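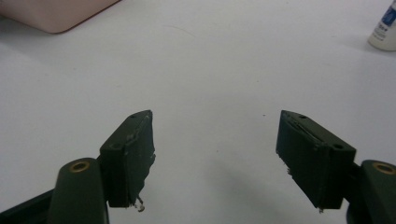

Wide open, frayed pads and all

Home > Robotics > Handheld grippers

Do worn finger pads spoil demonstration data?
Posted by Samira Haddad, 25 September 2021

I'm collecting demos for a paper on learning from handheld grippers, and my pads are getting really ragged. 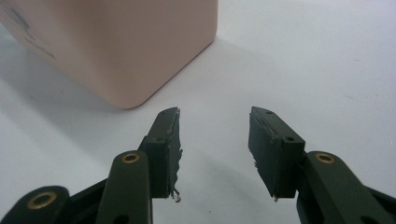 Should I bin the early runs, or does the policy cope with a bit of mess?

Selorm Agbeko
Keep them! We trained on 100 demos with tatty pads and it coped fine (light boxes only, mind).
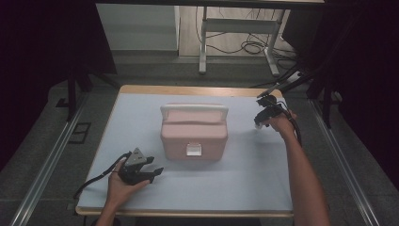

A gripper in each hand, pink box on the table

Augustina Darko
I'd log pad wear per run, then train with and without the worst ones.

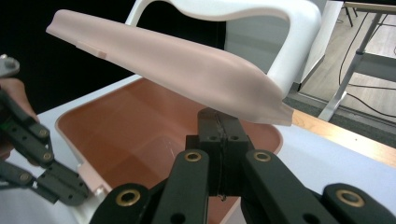

Do check the fully closed position again too, as thinner pads shift the zero and your widths drift.

Related
Calibrating Tsikata fingers
How many demos for two hands?
Foam or rubber pads?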